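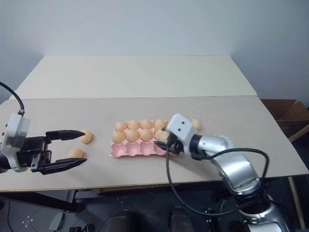
Figure 7. Orange egg-shaped balls on a light-coloured table.

Section 2: Fitting the Drolden roll-away nest box

Part no. 1347. Read this section through before drilling.

1. Mark the mounting line on the inside wall of the coop, 79 cm above the litter.
2. Fix the bracket with the coach screws in bag B. Do not use the shorter screws, which are for the lid.
3. Hang the box on the bracket and check that the floor slopes towards the collection drawer.
4. Lay the mat with the coloured side up and press it into the corners.

CAUTION: Galvanised edges are sharp. Wear gloves until the edge trim is on.

5. Slide the drawer in from outside the coop and close the latch.
6. Leave the box open to the hens during the day. Pullets may take a few weeks to settle - keep the old nest blocked off in the meantime.

Collecting and storing

7. Empty the drawer morning and evening. In July, or whenever there is frost, add a midday check.
8. Put cracked or badly soiled eggs aside and fill the tray from the back row forward.
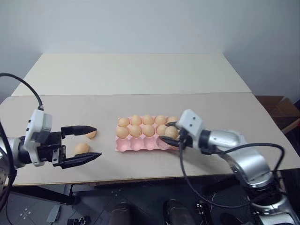

Figure 8. Pink tray with the back two rows filled and the front row empty.

9. Set each egg down pointed end first and write the date on the tray.

NOTE: Pulp trays go soft if they get damp. Replace them when the cups lose their shape.

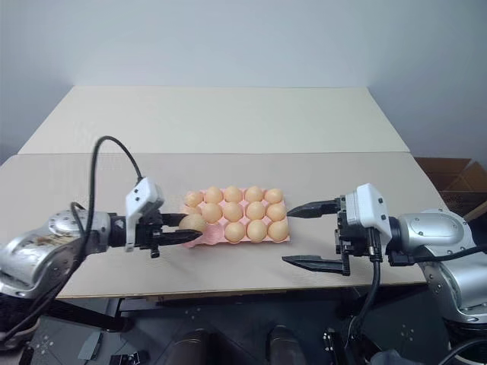 10. Store full trays somewhere cool and away from onions or other strong smells. Use the oldest tray first.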